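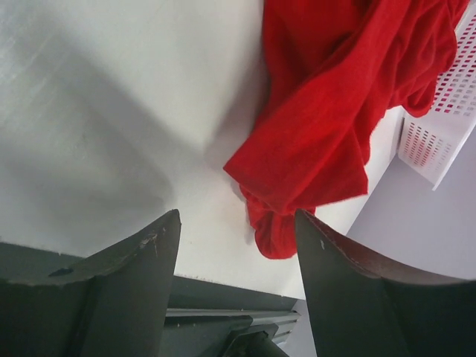 Fig. 1. Flat white surface

Section 2: Loading your first set list

The Cadudard player holds up to 690 backing tracks, so there's room for every chorus your band has ever loved (and the ones only your drummer loves). Start with one short set and get it on stage!

1. Switch on the player and wait for the green light.
2. Plug in the Betier foot pedal. The screen shows PEDAL OK.
3. Press LISTS, then NEW, and type a name. Ours is HUMTHORPE, after the hall where we first played it.
4. Scroll to a song and press ADD. Repeat until your set is full.

Note: a list can hold two encores. Mark them with a long press on ADD and they'll stay hidden until you want them.
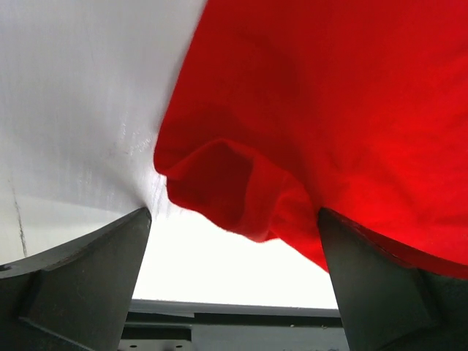
Hoshino
Guide writer and rehearsal tester

5. Open the first song and check its tempo. Fast pop numbers often sit near 158, and it's great fun to nudge one up a notch.
6. Set the count-in. Four clicks suits most bands.
7. Press SAVE, then tap the pedal to play.

Caution: turn the headphone level down to 9 or lower before the first count-in. The click is loud!

To swap songs between gigs, see Moving Tracks.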